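Eating lunch at home again

I have been working from the kitchen table since June, and for the first few months I still bought lunch out almost every day. There is a sandwich place two blocks from me on Holtholm and a noodle counter a little past it. When I finally added up the receipts it came to over $2479. That was enough to get me cooking.

The rule I set was simple. Lunch has to be made from what is in the house, and it has to be done in 16 minutes, start to finish. Mostly that means rice from the night before, an egg, and whatever greens are left. Soup if it's cold out.

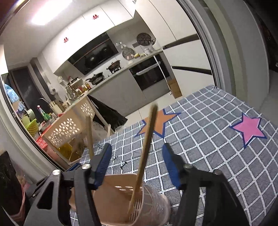

Chopsticks in the pink holder.

I eat more slowly now, which I didn't plan. At the noodle counter I was usually done and walking back before I had tasted much. My friend Jinfeng Li told me to stop reading email while I ate, and I have mostly managed it – phone in the other room, radio on low.

The soup I make most is just stock, ginger, cabbage and a spoonful of miso stirred in at the end. I got the miso wrong for weeks by boiling it. Take the pot off the heat first. A tub lasts me a long time and keeps fine in the fridge.

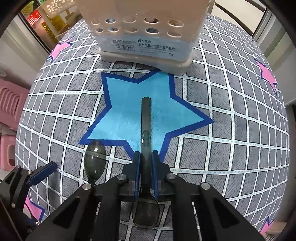 Plastic spoon, star tablecloth.

Fridays used to be leftovers, but by then I was sick of rice, so now I do noodles at the end of the week. I buy the dried ones from Nukemden in the big pack. They cook fast and don't turn to mush if I forget them for a minute.

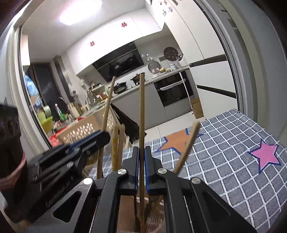
What I spend now

Groceries went up by $16 a week. I still go to the sandwich place now and then, mainly for the pickles. I haven't found a jar at the store that comes close.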